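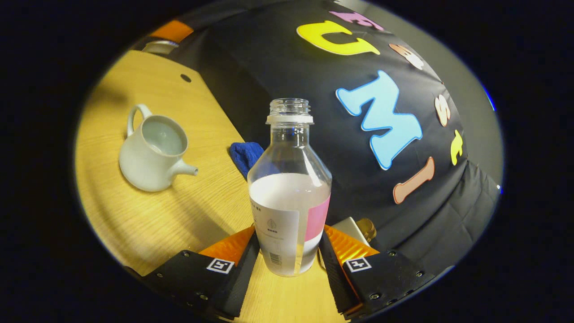

A clear plastic bottle with its cap off and water inside.

Print this article
E-mail this article

Bring back the drinking fountain

23/06/2026

The town of Drillovgate has nine public drinking fountains on its books. Last January I went looking for them on my lunch breaks, and most had been shut off, capped with a metal plate, or taken out and replaced by a vending machine. The one outside the library still runs, though the button sticks and you have to lean on it.

I think a town that collects money for water ought to let people drink some of it while they are out walking around. That used to be an ordinary idea. The fountain in the old bus station was there before the benches were. Kids used it, drivers used it, and people filled a bowl from it for the dog.

The usual answer is that everyone carries a bottle now. Many people do. But a bottle bought at the El Fassi store on the corner costs more than a bus ride, and once it is finished you are back where you started, with an empty in your hand and nowhere to fill it. The town then pays to empty the trash cans those bottles go into. I have yet to see that cost set next to the cost of running a fountain.

The parks department says a repair averages $600 per fountain. It gave that figure at the spring budget meeting as a reason to do nothing. To me it sounded cheap. The same meeting approved 22 new parking signs for Workel Street, a street that already had signs - and the vote took less time than the discussion of the coffee break.

There are fair points on the other side. Pipes freeze. Fountains get vandalized, and some people do not like the idea of a spout that strangers have used. Those are problems with known fixes. A drain valve deals with the frost if somebody remembers to open it in the fall. A bottle filler with a downward spout never touches anyone's mouth. Lurniler, two towns over and no richer than we are, put fillers in at its ball fields and at the post office, and it kept the old low basins for children.

What bothers me most is how the fountains went. There was no vote to remove them. Each one broke, a work order was filed, and the order sat until the plate went on. By then people had gotten used to walking past.

I would start with the bus station and the ball field on Mill Road, where the summer league plays in full sun. Fix those two this year and put the rest on a schedule that the public can read. And while the truck is out, somebody could look at the button at the library.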